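Marville District Community Board > House and Home > Seasonal

Thread: Winter power bills and load shedding, what is everyone doing?

Page 1 of 2

wattle_end
Joined: long-time member
Got the winter bill this morning. $1,648 for the quarter, all electric, three bedroom weatherboard with no gas connected. Same quarter last year was well under that. We had the reverse cycle on in the lounge most evenings and an oil column heater in the back bedroom. Hot water is an old storage unit on the controlled load tariff.

Before I ring the retailer I'd like to know what other people in Marville are paying and what you are heating with. Also whether anyone on the Olta side had the power drop out in June between 5 and 7 in the evening. We had it go twice.

southpaddock
We're on the Olta side and yes, twice. Second one was long enough that I threw out the milk. The text message said "demand management", so load shedding by another name.

Bill was lower than yours but we have the wood heater going from the time the kids get home. I wouldn't heat this house with electricity if you paid me.

grid_gripe
It wasn't load shedding. Load shedding is when the operator directs the network to cut supply because generation can't meet demand. What you had was a feeder tripping at the zone substation. Same result at your end, different cause, and it matters if you want to claim for spoiled food.

southpaddock
The text said demand management. I still have it on my phone.

grid_gripe
The text templates are wrong half the time. Check the outage page and look at the cause code.

wattle_end
Either way the lights were off. What about the bills?

kelpie_mum
$2,606 here. Yes, for one quarter. Five of us in the house, ducted electric, plus my mother-in-law in the granny flat with a fan heater she will not turn off. I've moved the fan heater to the shed and bought her an electric throw, and the daily usage came down straight away. The throw uses next to nothing compared with a fan heater.

Other things we've done: door snakes on the laundry and front door, heavy curtains on the west side, and washing on the airer in the sunroom so the dryer stays off. The cold room of the house is the one over the garage and I've given up on it until September.

bluegum74
Those curtains need a pelmet on top or the warm air just goes down behind them and cools off against the glass. A bit of timber and two brackets will do it.
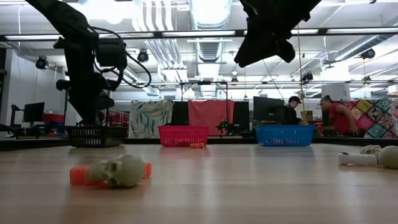

Plastic baskets lined up along the back of the table.

Back to the bills. Ours was nearly double the autumn one. I went through the half-hourly data and the hot water was the worst of it. The thermostat on the tank was set to 75. I had the electrician turn it down to 60 when he was out for the smoke alarms. Don't go lower than that on a storage tank because of legionella.

frostline
Agree on the 60. Disagree on pelmets. We put them in two rooms and I couldn't measure any difference with a thermometer on the sill and another on the bookcase. Ceiling insulation made a bigger change than everything else put together. Ours had slumped and there were bare patches over the hallway.

bluegum74
Did your curtains reach the floor?

frostline
To the sill.

bluegum74
Then you've got air going out the bottom. The pelmet can't do much on its own.

frostline
Fair enough. I'm still not buying new curtains.

wattle_end
Has anyone used the Andent plug-in meters? The hardware shop had them near the counter. I'd like to see what the column heater draws over a night.

kelpie_mum
I have one. It does the job. The screen is hard to read if the power point is down near the skirting board, so put it on a short extension lead while you're testing, but don't run the heater off the lead overnight. Just do an hour and multiply. Bear in mind the heater will cycle off once the room is warm, so an hour from cold will read high.

grid_gripe
Your smart meter data will tell you the same thing for free. Log in to the distributor's portal, not the retailer's, and download the file. Compare a night with the heater on to one without.

bluegum74
That's what I did. It takes a couple of goes to get the account verified. They wanted the meter number and I'd typed the NMI. I went through the lot with a pot of tea, and it was less trouble than I expected once the file opened properly. 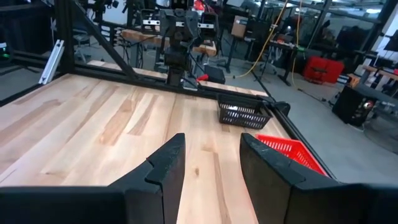
The other one to look at is the second fridge. Ours was in the garage with perished seals, holding soft drink and a bag of bait. I switched it off in May and the overnight baseline dropped by a fair bit. If you do turn one off, prop the door open or it'll grow mould.

southpaddock
We need ours for the meat. But I take the point on seals.

frostline
If anyone wants their ceiling looked at, Pylypenko Insulation did ours. They quoted on the spot and topped up the batts the following week. They left some offcuts in the roof space and I had to ring to get those removed. Otherwise no complaints.

kelpie_mum
We had them too and they were fine. Get them to check the downlights while they're up there. The old halogens need clearance around them.

grid_gripe
Looked up the second June outage. Cause code is equipment fault. As I said.

southpaddock
And the first one?

grid_gripe
Not listed yet.

southpaddock
Right.

wattle_end
Thanks all. I've rung the retailer and I was on a plan that expired in the summer, so they've moved me to a cheaper one. It isn't backdated. The electrician is coming about the hot water and I'll borrow a ladder and look at the ceiling. I'll post the next bill when it turns up.

kelpie_mum
Ask them about the concession if anyone in the house has a card. They didn't offer it to us until I asked.

Page 1 of 2 | Next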